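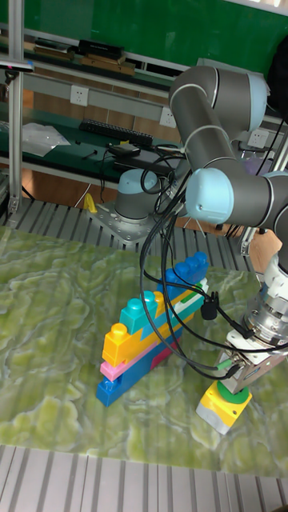 A Plimbridge fabrica casinhas de jardim, telheiros e abrigos para lenha, e fá-lo com um gosto enorme por coisas bem montadas. Começámos com um único modelo, o Wenis, um abrigo de duas águas pensado para quintais estreitos, e ainda hoje é o que mais sai da oficina! A ideia de base é fácil de perceber para quem já brincou com blocos de construção grandes, empilhados uns sobre os outros numa mesa: cada painel assenta no anterior, e a parede vai subindo sem pressas. Depois vieram os pedidos de portas mais largas, janelas, prateleiras para vasos -- e fomos dizendo que sim a quase tudo.

Hoje temos 32 combinações de tamanho e telhado. O Sauerland é o mais alto da família, com um sótão onde cabem escadas, bicicletas e aquelas caixas que se guardam de um verão para o outro. O Prultex é o nosso abrigo baixo, para encostar a um muro ou pôr debaixo de uma varanda.

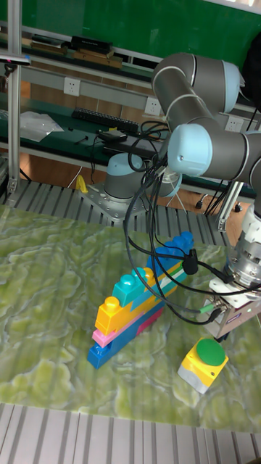

Braço robótico com articulações azul-claras, montado atrás da mesa.

Trabalhamos com pinho tratado e tábuas de 40 mm nos modelos maiores. Cortamos tudo em casa, numeramos as peças e juntamos um manual que foi reescrito muitas vezes, quase sempre por sugestão de clientes (obrigado a todos, continuem a escrever!). Quem preferir não montar sozinho pode pedir a nossa equipa, que leva as ferramentas e recolhe a embalagem no fim.
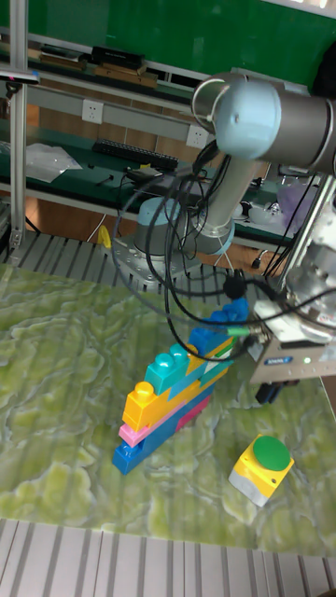
Cabos pretos em curva sobre o tampo de padrão marmoreado verde.

Em julho abrimos o pátio de exposição, com os modelos montados e as portas destrancadas. Entrem, experimentem os fechos, tragam as medidas do terreno -- e, se puderem, uma fotografia do acesso, que nos ajuda muito a planear a entrega. Já entregámos 1,000 abrigos e continuamos a gostar de saber para que serve cada um: oficina, galinheiro, sala de leitura, arrumo de pranchas. Para visitas fora do horário basta ligar de véspera.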